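3.2 Collecting the demonstrations

The bin task in the Hustico set was taught by hand, the way most dull things are. An operator steered both arms through each episode while Zivel, our recorder, saved joint angles and every camera view. We aimed for 500 episodes and had planned to be done in July. The last one is dated Nov 30, 2022.

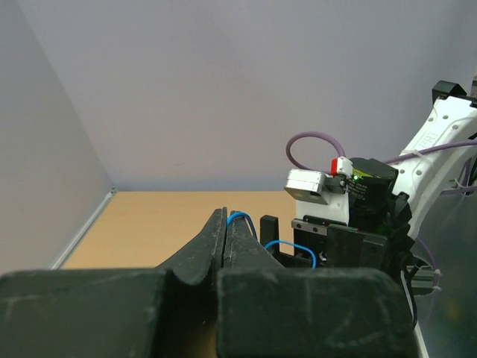
Operators worked in shifts of two hours. Past that point their motions grew brisk and careless, and the policy learned brisk carelessness with great fidelity. Failed grasps were kept if the operator recovered – the Requena set threw such episodes out, and a policy trained on it freezes at its first mistake.

Start poses were drawn by the Benon script, as people asked to vary them at random will choose the same two forever.

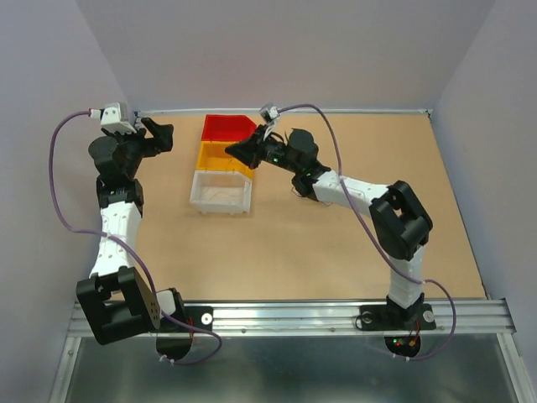
Figure 2. The two-arm cell with the three bins, right gripper over the bins.

Why not generate the episodes in simulation? We tried, and the simulated plastic behaved far better than plastic does. Policies trained on it pushed too hard on the real bins, and fixing the contact model was slower than recording by hand.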